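From the Back Room: Harbor Lights Gets a Second Season

Hello again, friends, and welcome to the August letter. I hope wherever you are it's cooler than it is here in Prelthorpe, where the office fan has been making a noise like a goose and we've all agreed to pretend it isn't.

I have some news to share this month, and I've been sitting on it since spring, which anyone who knows me will tell you was hard work. Kosier, the little harbor-building game that so many of you have written to us about, is getting a big new expansion. It's called Kosier: Winter Moorings, and it will be out in November on PC, with the console versions following as soon as they're ready. The price will be 4 dollars if you already own the game, and if you bought the founders' edition back when we were still selling it out of a forum thread, you'll get it at no charge. You took a chance on us when the boats couldn't turn left, and I haven't forgotten it.

For anybody new to these letters, Kosier puts you in charge of a fishing town at the wrong end of a long bay. You lay out the docks, settle the arguments, keep the lamps lit and try to get everyone through to the next season with their roofs on. There's no fighting in it. The worst thing that can happen to you is a bad herring year followed by a wedding you can't afford (I have lost more towns to weddings than I care to say).

Winter Moorings adds the thing you've asked for more than anything else, and that's ice. The bay now freezes from the edges inward, and it freezes differently every year depending on the wind and where you've put your breakwaters. Boats you leave out will get stuck. People will walk across to the far shore and come home with strange goods and stranger opinions. There's a whole set of new buildings for the cold months — a smokehouse, a net loft, an ice store, a proper dance hall — and 29 new townspeople, every one of them with a trade and at least one grudge.

Wayne Simard wrote most of those grudges. Wayne joined us to do menus and tooltips, and he turned out such good tooltips that we kept handing him bigger things, until one day he was writing the whole town's mail. You can read the mail now, by the way. It piles up at the post office while the ferry is frozen in, and when the thaw comes it all arrives at once and you get to sort through it. Some of it changes what people want from you. Some of it is just a man complaining about soup for three pages, and I wouldn't cut a word.

The other big change is under the floorboards. Kosier used to get slow once your town grew past a certain size, and a lot of you were very patient about it, and a few of you were less patient, and fair enough. We've rebuilt the way the townspeople find their paths, and the same old laptop that used to choke on a busy market morning now runs a town of 2000 without complaint. This part comes to everyone as a free update on the same day, whether or not you buy the expansion. Your old saves will carry over. Please make a copy of them first anyway, for my nerves.

We also have a publisher for the console versions, after a good deal of going back and forth. Winance will be handling those, and they've been kind and quick to answer the phone, and they asked sensible questions about text size on televisions. The game will have three text sizes when it gets there, and the largest really is large. We tested it on my mother's sofa.

Now, the test group. We'd like 50 people to play Winter Moorings early, through September, and tell us what's broken. You don't need to be an expert. In fact we'd love a few players who have never touched Kosier at all and will put the dance hall somewhere terrible. Write back to this letter with "ice" as the subject, tell us what machine you play on and how long you usually play in one go, and we'll pick from the pile at the end of the month. If you were in the last test group you're welcome to apply again, though we'll try to make room for new folks too. 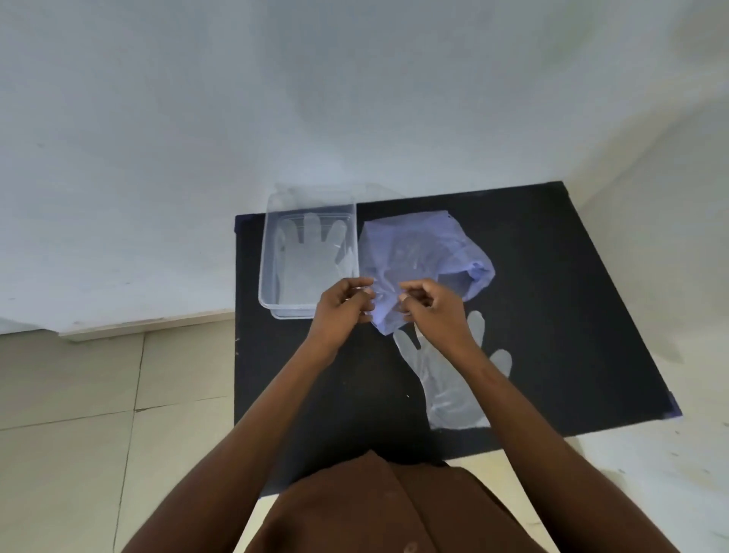

Hands busy with a lavender glove over a black board.

A few smaller things before I let you go. The soundtrack is finished, and it has a good deal more accordion in it than the first one did. The MacLeod map, which won last year's community map contest, is going into the game for real, frozen lighthouse and all. And the bug where the mayor's dog could be elected harbormaster has been fixed, but enough of you wrote in to mourn it that there's now a switch in the options menu to put it back.

Next month I'll show you the ferry. It's got a stove in it now, and a cat.

Stay cool, and keep your lamps lit.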